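Filed under: Makers & Shops

The owner of Rollier, a two-bench jewelry repair shop, has fixed 3,679 clasps and would like people to stop sleeping in them. "They tell me it just broke," she says. "At 3 a.m., under a pillow, all by itself."

She charges 60 dollars for most repairs and nothing for the lecture. Her busy month is April – wedding season, when heirlooms leave the drawer and meet hairspray. Pearls suffer most. "Put them on last, take them off first. I've said it so often my dog knows."

Does she wear much jewelry herself? "A watch. It's stopped."

She is kinder about storage, up to a point. A chain should lie straight or hang, she says, and a plain box will do. 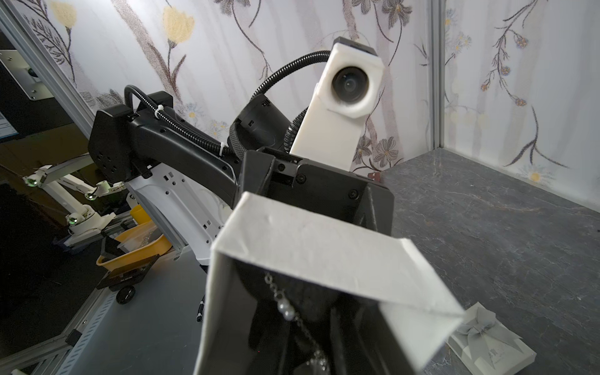

What to ask before you pay for a repair

Ask whether the clasp will be mended or replaced, and get the price in writing.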